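Two Hours at Fondetti, or How a Robot Is Supposed to Learn About Chopsticks

Posted in Visits

I went to the Fondetti open day in April expecting a hall full of machinery, and most of what I got was a kitchen table. The firm gathers examples for robots that are meant to work in homes. The task on show when I visited was putting utensils into a holder, done by a person with a gripper in the hand.

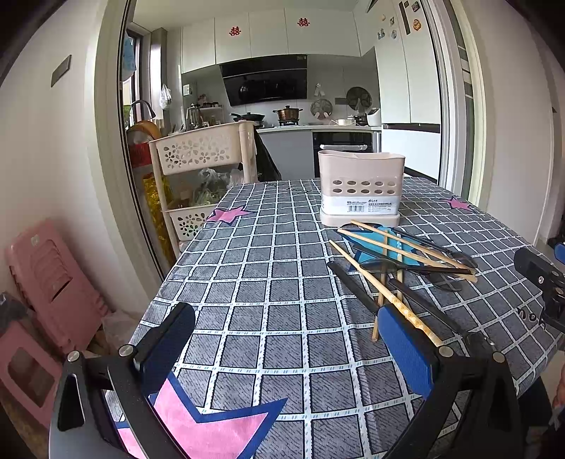
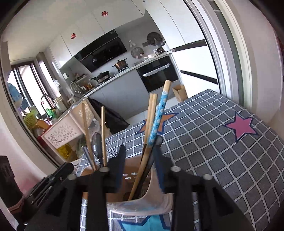
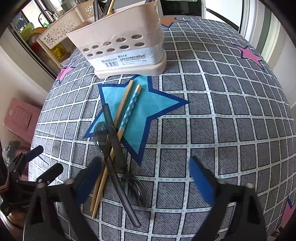

Utensil sorting at the table, as recorded by the camera on the hand gripper. The middle view has a pink-and-white plastic utensil in the jaws.

Our group was met by Friederike Fröhlich, who runs the collection side and has clearly given the tour before. Her pitch goes like this. Robots are slow and expensive to drive by remote control, so Fondetti skips the robot. A person squeezes a gripper, the camera on it records what the fingers do, and the recordings go to a model that is later put on an arm. The gripper in the recordings and the gripper on the arm are close enough in shape, she said, that the model doesn't mind the difference. I wrote down "doesn't mind" and put a question mark next to it.

The target for this one task is 4,000 recordings. I asked where that number came from. Fröhlich said it was what the customer, Kudora, had put in the contract. I asked where Kudora got it and she laughed, which I took as an answer.

I will say the setting is better than I feared. I visited a lab in Lulidholm a while back where every example was shot on the same bare gray bench under the same lamp, and the finished robot was lost the moment somebody put down a place mat. At Fondetti there are stars all over the tablecloth, the holder has its label on, and there's a real stove and a real refrigerator in the background. If the thing learns to ignore all that, good. But one kitchen is one kitchen. A model can memorize a tablecloth as easily as it can learn what a chopstick is, and I saw nothing on the day that would tell the two apart.

They let visitors try it. I was bad at it. A chopstick lying flat is thin, and the pads want to close on something thicker, so I pushed mine across the cloth before I got hold of it. Then you have to turn your whole wrist to bring it upright over the holder. By my second go I had started doing what the regulars do, a kind of pinch and roll near one end. It works fine for a human wrist. Whether the arm Kudora plans to use can make the same turn without running out of joint is a question I put to two people and got two different answers.

The more useful conversation was with Oluwaseun Ibrahim, who checks the recordings after they come in. He was frank that plenty get thrown out. Dropped spoons go, and so do the ones where the operator's other hand helps. I asked why they would throw out a dropped spoon, when a robot in somebody's house is going to drop spoons all day and had better know how to pick one up again. He said they had argued about that. For now a drop with a clean recovery stays in and a drop that ends the attempt goes. That seemed sensible to me, and I wish it had been on a slide in place of the one about the future of the home.

What I could not get was a result. There was a video of an arm loading a holder, nicely edited, with no word on how many tries it took. Fröhlich said they had run 100 trials on the arm and the figures were with the customer. Fine, but then don't show the video. Ó Ceallaigh, who had the stand by the coffee, at least let their arm fail in front of people. It missed a cup while I was standing there and the engineer just reset it and carried on talking.

Would I go again? Yes, if they run one with the trained arm in a kitchen it hasn't been recorded in. I asked to be put on the list for that and was told there isn't a list yet.

Practical notes: the entrance is on the side street, the sign is small, and the parking lot was full by 10 in the morning. Wear something with sleeves you can push up if you want to try the gripper. Coffee was free and pretty good.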